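Search this site Search

Visit to Kingate: notes for the sample prep equipment plan

We went to Kingate in October with one question: what a benchtop liquid handling cell costs once the room, bench and second arm are included. Mareike Reinholz took us through the layout on screen first. Kingate simulates every cell before quoting, and the model is what the customer signs off.

The enclosure in our layout is an open white frame standing directly on a wooden table. The arm base is on the same tabletop, outside the deck area, and the arm comes over the top of the frame. Its gripper works above the racks and trays on the deck plate. A second arm stands on its own floor pedestal, well away from the table. 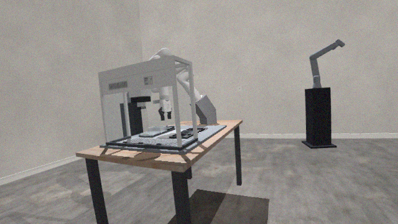

Planning and Procurement

The table is the weak item. Reinholz would not commit to a positioning tolerance with the arm base on wood, and the quote lists a welded bench as an option at 4,000. We recommend taking it. Ida Bauerfeind asked whether the pedestal arm could be deferred to the next budget year. It can, provided the floor anchors are set during the first installation.

Lead time is six months from signed layout. Consumables were priced at 316 per month on our present sample load, with tip racks the largest line. Acceptance requires 97 percent of a test batch to complete without operator input, measured at our site.

Still open:
Service response time for Skukholm
Spare gripper fingers, in or out of the base price
Power drop on the pedestal side

A revised quote goes to Bauerfeind before the budget round closes.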